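Sleeping Through a Heat Wave: talk notes, Trevville library, 19th February 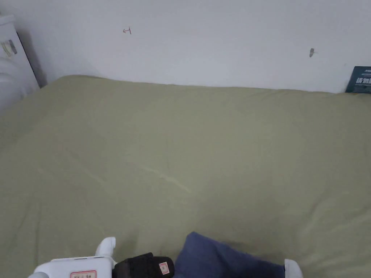
Okay, hi everybody, thanks for coming out. Yes, I know it's winter and I'm up here talking about heat. Bear with me! May gets here fast in this town, and last year we had our first 90 degree afternoon before a lot of people had even pulled the window fans out of the garage.

(Wait for the stragglers. Ask who has AC and who doesn't. Don't skip this, it changes how long I spend on fans.)

So most of the warnings you hear are about daytime. Stay in the shade, drink water, don't leave the dog in the car. All good. What I want to talk about is nights. Your body does a lot of its cooling off while you sleep, and when the bedroom stays hot you start the next day already tired and already behind. A couple of nights like that in a row and you feel it, especially if you're older or you take certain medicines. Ask your pharmacist about yours, please, I'm a weather guy.

Why do nights stay warm? Clouds and humidity, mainly. Dry air lets the heat out after sunset, muggy air holds on to it. And then there's pavement. If you live near the Ponley parking lots you know exactly what I mean, you can feel that blacktop giving off heat at bedtime (pause, somebody always groans here).

Look at the overnight low in the forecast. I mean it, most folks only read the big number. If the low isn't dropping much, plan your evening around that.

Now, fans. Close the windows and blinds in the morning, before it gets hotter outside than in. Open up again once the outside air is cooler. If you've got 2 fans, put one blowing in on the shady side and one blowing out on the other. Once the room gets really hot, though, a fan is just pushing hot air at you and it won't keep you safe. At that point go somewhere with AC, even for a few hours in the afternoon.

Cool shower before bed, light cotton, feet out. Sleep downstairs if you have a downstairs. My neighbor Higinio Huerta drags a cot into his basement every summer and he's the only cheerful person on our street in July.

Check on people in the evening too, not only at lunchtime. Call, and if they sound confused or they've stopped making sense, that's a 911 call. Don't wait to see if it passes.

(If there's time: the story about the power going out on Akolgo Street. Keep it short, I ran 20 minutes over last time.)

Questions. Somebody will ask about putting sheets in the freezer. It feels great for a few minutes, go for it. Handouts are by the door, take one for a neighbor.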